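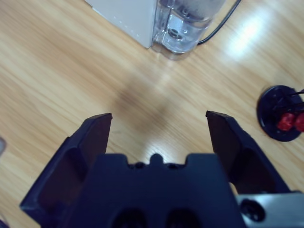
The break room table, honey-colored grain and knots

Search topics members Go
2 min read

posport_pavithra
Our break room finally has a real coffee corner and I'm so happy with it! Wooden table, capsule machine, and that's pretty much it. I oiled a table just like it in May and it took me 42 minutes, best job of my whole spring. Now I want to settle the cup question. We've been using clear ones and I love them, you see right away what needs a rinse.

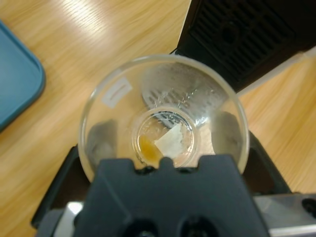 Clear plastic cup, bit of paper and an amber puddle at the bottom

aatos_h
Love the clear cups too, but please, paper goes in the trash, not in the cup! I'd throw that one out and grab a new one.

Sointu P
Disagree, toss nothing. Plastic cups survive a good wash. Mine are on their second year (Brestetti, a pack of 34) and they still look great.

aatos_h
Second year?? Mine go cloudy after some 135 washes and then the coffee just looks sad in them.

posport_pavithra
You counted?! OK, I'm leaning toward short glass tumblers for everybody. They feel so much nicer in the hand, and with a tray you can carry the lot to the sink in one go.

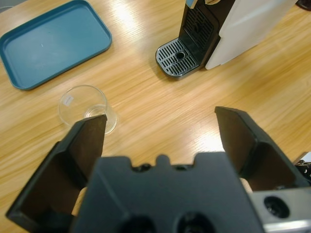

I'd also move the tray closer to the machine so drips land on it and stay off the wood. Varnish or oil, a ring is a ring.

Sointu P
Tray yes, glass no. Somebody drops one in week one, I'd bet my Abreu mug on it.

aino.k
Glass! We switched at Punlow and have lost 2 so far. Worth it, coffee looks gorgeous in them.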